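Home Songs Sound and Singing Make Some Noise Grown-ups Search

What is a round, and why does it sound so good? 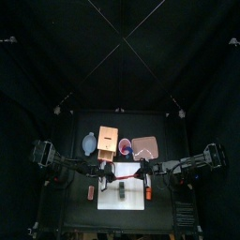 Two robot arms reaching over a table from opposite sides.

Have you ever sung London's Burning with half the class starting first and the other half coming in a bit later? Then you have already sung a round, and you have done something singers have loved doing for hundreds of years.

A round is a song that fits on top of itself. Everyone sings the same tune and the same words, but they don't all start together. Group one sets off. When they reach a certain spot, group two starts from the beginning. Then group three, if you have one. When a group gets to the end it goes straight back to the start again, round and round, and that's how it got its name!

The clever bit is that it sounds lovely. If you tried the same trick with most songs you would get a terrible muddle (do try it, it's very funny). So what is going on?

Notes that get along

When you sing two notes at the same time, sometimes they blend together and sometimes they rub against each other. Notes that blend give us what musicians call harmony. You can test it on a piano or a keyboard. Play a C and the D right next to it, both at once. Crunchy! Now play the C with the E, which is the next white key along after D. Much smoother. Neither sound is wrong, and plenty of composers adore the crunchy one, but most rounds are built mainly from the smooth kind.

Think of London's Burning as four short lines:

London's burning, London's burning
Fetch the engines, fetch the engines
Fire, fire! Fire, fire!
Pour on water, pour on water

Each line takes exactly the same amount of time to sing. When group one starts line two, group two comes in with line one, so the two lines are happening together. Whoever made the tune up had to be sure that line one and line two would blend. And line three with both of those. And line four with all the rest! It's a bit like making a jigsaw where every piece has to fit every other piece.

Try singing just the "Fire, fire!" line over and over while a friend sings the first line over and over. You'll hear the fit straight away.

Who comes in when?

If you look at a round written down, you'll see little numbers above the music. A 1 sits at the beginning. The 2 is above the place group one must reach before group two starts singing, and so on. It's a starting signal, that's all. You don't change tune when you get to the 2 - you just keep going, and the next lot join in behind you.

Sometimes there is a little sign like an eyebrow with a dot under it. It's called a pause, and in a round it often shows where each group can stop so that everybody finishes on the same chord. The other way to finish is for each group to sing the song an agreed number of times and then drop out, so the sound gets thinner and thinner until only the last group is left. I love that ending. It's like watching lights go off one by one down a long street.

How the Cemano singers learn one

Cemano is a children's choir that meets on a Tuesday after school in Rukport. There are 17 singers in the youngest group, and they learn a new round nearly every term. They do it in the same order each time.

First everybody sings the tune together until they could do it while hopping. Hopping is a real test, by the way! If you can sing a tune while hopping on one leg you know it properly.

Then they split in two, and the groups stand on opposite sides of the hall. The leader sings with group two, and group one goes first. It nearly always goes wrong the first time. One group gets pulled over into the other group's tune, as if it were a magnet, and everybody ends up singing the same line and giggling.

So then they play Ha. Ha is a listening game, and you can play it in any room. Each group sings the round, but the leader picks one word to be swapped for "ha". In London's Burning it might be "engines", so you sing "Fetch the ha, fetch the ha". When both groups are going you can hear the ha popping up on one side of the hall and then on the other. It makes you listen to the other group without losing your own place, and that is the whole secret of singing in parts.

After that they try three groups, and then four. By the end of term the bravest ones sing it with just one person on each part!

A really silly one

The choir's favourite is called Cludosus, and it has no proper words at all. You sing "clu - do - sus, clu - do - sus" down the scale like walking downstairs, then "do, do, do" all on one note, then "sus-sus-sus-sus" very fast and very quietly. The whole thing is 12 bars long and each group starts four bars after the one before. Because of all those S sounds it ends up hissing like a bicycle pump.

A round with nonsense words is a good place to begin. You aren't worrying about what comes next in the story, so your ears are free for the tune.

Is a round the same as a canon?

Almost. A canon (say it like the thing that fires cannonballs) is any piece of music where one part copies another a little while later. A round is a kind of canon, the kind that loops back to the beginning. Some canons don't loop. In some of them the second part copies the first but starts on a higher note, or sings it at half the speed, or even sings it upside down, so that every time the first tune steps up the second one steps down. Those are fiendish to write, and great fun to listen out for.

How many people do you need?

Just 2 will do. One person starts, the other follows. At the other end of things, you can fill a hall with it. Last January the Rukport schools got together and 300 children sang a round in four parts, with one part in each corner of the hall. If you stood in the middle you could hear the tune travelling from corner to corner like a wave going round a swimming pool.

Make your own

You can make up a round using clapping, with no tune to worry about. Think of a rhythm that lasts for four steady beats, perhaps the rhythm of "pepperoni pizza please". Clap it until you know it. Now think of a second rhythm, also four beats long, with some gaps in it. Gaps are brilliant in a round because they leave space for the other group to be heard. Add a third rhythm if you like, maybe with stamping.

Put them in order, get a friend to start when you reach the second rhythm, and keep going round. Too messy? Slow down, or put in another gap.

If you have a xylophone, try turning your clapping round into a tune with only these notes: C, D, E, G and A. They are friendly notes and it's quite hard to make them clash badly. Write down the order before you forget it!

Words to know

Harmony: two or more notes sounding together.
Part: the line of music that one group sings.
Bar: a small section of music, with a set number of beats in it.
Canon: music where one part copies another a little later.
Round: a canon that goes back to the beginning and starts again.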